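Le café au verre, suite (et toujours pas convaincu)

24 février 2018

En septembre, j'avais promis ici de ne plus jamais écrire une ligne sur les distributeurs de café de comptoir. Puis on m'a envoyé voir le Marodeo, de chez Wustberg, et me voilà reparti.

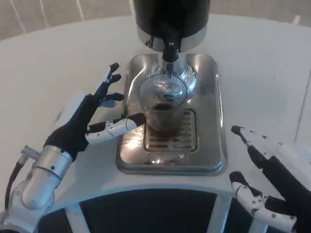
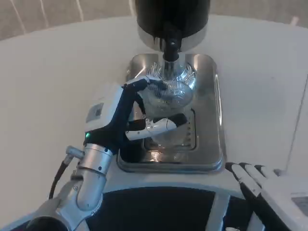
Le verre sous le bec, la grille en dessous.

Carnet de comptoir – n° 13, p. 2

Commençons par ce qui brille. Du noir, du chromé, un socle en inox où l'on voit passer toute la pièce : c'est flatteur, je veux bien. Mais il y a du café sur la première photo, et il y en a aussi entre les lames de la grille. Une surface pareille, chez moi, tient une matinée avant les traces de doigts et les auréoles. Le vendeur m'a parlé d'un « entretien minimal ». J'aimerais bien savoir qui passe le chiffon dans sa cuisine.

Le verre, maintenant. Servir le café dans du verre à motifs, c'est joli, la lumière accroche les petites lignes, tout le monde est content. Sauf qu'un café serré y paraît perdu au fond, et que je me suis toujours brûlé les doigts avec ce genre de chose. Je préfère la tasse épaisse, un peu moche, celle de Flekeck que je traîne depuis mes études et qui garde la chaleur.

Quant au goût, j'attendais mieux. Correct à la première gorgée, plat ensuite, avec cette amertume de fin de cafetière que le mélange Yáñez n'a pas quand je le prépare à l'italienne. On me dit qu'il faut régler la mouture. On me dit toujours qu'il faut régler la mouture.

Reste l'argument du débit : 76 cafés à l'heure, d'après la brochure. Dans un hall d'hôtel, pourquoi pas. À la maison, pour deux personnes dont une boit du thé, je cherche encore l'intérêt – et je n'ai pas un plan de travail à sacrifier.

Je retournerai peut-être le goûter avec un autre grain. En attendant, ma vieille italienne est sur le feu.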